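Drucken | Per E-Mail senden | Link kopieren
2 Kommentare

Ticket: Server startet nach Wartung nicht, kein POST, nur Lüfter
Status: gelöst
Kategorie: Hardware / Mainboard
Standort: Riihimäki, Nebenraum Werkstatt
Betroffenes System: Buildserver "Plukgate"

Meldung

Nach dem geplanten Tausch der Wärmeleitpaste im Oktober startet der Server nicht mehr. Netzteil liefert Standby-Spannung, nach dem Einschalten laufen die Lüfter auf voller Drehzahl, es folgt weder ein Bild noch ein Eintrag in der seriellen Konsole. Der Managementcontroller ist über das Netz erreichbar, meldet aber für die CPU-Temperatur keinen Wert. Vor der Wartung lief das System ohne Auffälligkeiten. Firmware und BIOS wurden nicht angefasst.

Die Dienste von Plukgate wurden um 9:20 Uhr auf den Ersatzrechner Sitgate umgezogen. Die Bauzeiten sind dort länger, der Betrieb ist aber gesichert. Priorität deshalb von "hoch" auf "mittel" gesetzt.

10:05 – Erste Prüfung

Ereignisprotokoll des Managementcontrollers ausgelesen. Letzter normaler Eintrag ist das Herunterfahren vor der Wartung. Danach nur noch Einschalten, Ausschalten, Einschalten. Kein Spannungsfehler, kein Speicherfehler. CMOS zurückgesetzt, Batterie gemessen, in Ordnung. Verhalten unverändert.

10:40 – Minimalkonfiguration

Alle Erweiterungskarten entfernt, Laufwerke abgezogen, nur ein Speichermodul im ersten Steckplatz des ersten Kanals. Kein POST. Zweites Modul aus dem Lagerbestand in denselben Steckplatz, ebenfalls kein POST. Netzteil gegen das baugleiche Gerät aus Sitgates Reserve getauscht, Nennleistung 2000 W, kein Unterschied. Speicher und Netzteil sind damit als alleinige Ursache unwahrscheinlich.

11:30 – Mainboard ausgebaut

Kühlkörper abgenommen und das Board zur Sichtprüfung auf die Arbeitsfläche gelegt. Geprüft wurden der Prozessorsockel mit Halterahmen und Drahthebeln und die benachbarten DIMM-Steckplätze mit ihren Verriegelungen.

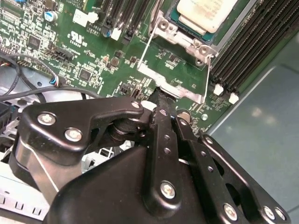
Technischer Betrieb – Gruppe Serverhardware, Trimbridge

Am Rahmen ist von außen keine Verformung festgestellt worden. Beide Hebel lassen sich bewegen, der linke mit spürbar mehr Widerstand als der rechte. Das wurde zunächst notiert und nicht weiter verfolgt. Die Verriegelungen der Speichersteckplätze rasten ein.

12:15 – Sockel geöffnet

Beide Hebel gelöst, Rahmen aufgeklappt, Prozessor senkrecht abgehoben und mit den Kontaktflächen nach oben in die Transportschale gelegt. Befund am Prozessor: dünner Film aus Wärmeleitpaste an einer Ecke der Unterseite, mehrere Kontaktflächen bedeckt. Befund im Sockel: Paste auf den Federkontakten derselben Ecke, unter der Lupe kein Kontakt verbogen oder abgebrochen.

Wahrscheinlicher Ablauf: Bei der Wartung wurde der Prozessor mit dem Kühlkörper zusammen aus dem Sockel gezogen, weil die alte Paste verklebt war. Beim Trennen der beiden Teile kam Paste an die Unterseite. Im Wartungsprotokoll steht dazu nichts, dort ist nur "Paste erneuert" vermerkt.

12:50 – Reinigung

Prozessor mit Isopropanol und fusselfreiem Tuch gereinigt, zwei Durchgänge, Tuch dazwischen gewechselt. Sockel nicht gewischt. Die verschmutzten Kontakte wurden mit Kontaktreiniger benetzt, die gelöste Paste mit einem weichen Pinsel in Richtung der Federn aufgenommen. Vorgang wiederholt, bis der Pinsel sauber blieb. Anschließend 43 Minuten trocknen lassen, Board dabei leicht schräg aufgestellt.

Beim Reinigen fiel auch die Ursache für den schwergängigen Hebel auf: eingetrocknete Paste im Drehpunkt. Entfernt, der Hebel läuft jetzt gleichmäßig.

14:10 – Zusammenbau

Prozessor nach der Markierung eingelegt, ohne Druck. Rahmen geschlossen, Hebel in der vom Boardhersteller angegebenen Reihenfolge verriegelt. Neue Paste sparsam aufgetragen. Kühlkörper über Kreuz angezogen, erst alle Schrauben handfest, dann mit dem Drehmomentschrauber auf den Wert aus dem Datenblatt.

Start in Minimalkonfiguration: POST nach mehr als 2 Minuten. Die Dauer ist nach einem CMOS-Reset erklärbar, der Speicher wird neu eingemessen. CPU-Temperatur wird wieder gemeldet.

14:45 – Vollausbau

Restliche Speichermodule eingesetzt. Der zweite Kanal fehlte beim ersten Start. Modul herausgenommen, neu gesteckt, danach vollständig erkannt. Das Modul war an einem Ende nicht ganz eingerastet. Erweiterungskarten und Laufwerke wieder angeschlossen, Uhrzeit und Bootreihenfolge im BIOS neu gesetzt.

Speichertest über Nacht, keine Fehler. Lasttest am folgenden Vormittag, Temperaturen im üblichen Bereich, keine Drosselung. Dienste von Sitgate zurück auf Plukgate verlegt.

Maßnahmen

– Wartungsanweisung ergänzt: Kühlkörper vor dem Abheben unter Last warmlaufen lassen, dann ausschalten und durch leichtes Drehen lösen.
– Kommt der Prozessor mit heraus, ist die Unterseite zu prüfen und das Ergebnis einzutragen.
– Kontaktreiniger nachbestellt, Restmenge reicht für einen weiteren Einsatz.
– Ersatzboard bleibt vorerst unbestellt.

Offen ist noch, ob der Lüfterregler bei fehlendem Temperaturwert eine Meldung absetzen kann. Das wird in einem eigenen Ticket geführt.

2 Kommentare | 0-mal geteilt
Drucken | Per E-Mail senden

Ähnliche Tickets
Sitgate: Speicherkanal fehlt nach Umzug in anderes Rack
Lüfter laufen dauerhaft auf voller Drehzahl
Managementcontroller nach Stromausfall nicht erreichbar
Trimbridge: Bestandsliste Ersatznetzteile
Wartungsanweisung Kühlkörper, aktuelle Fassung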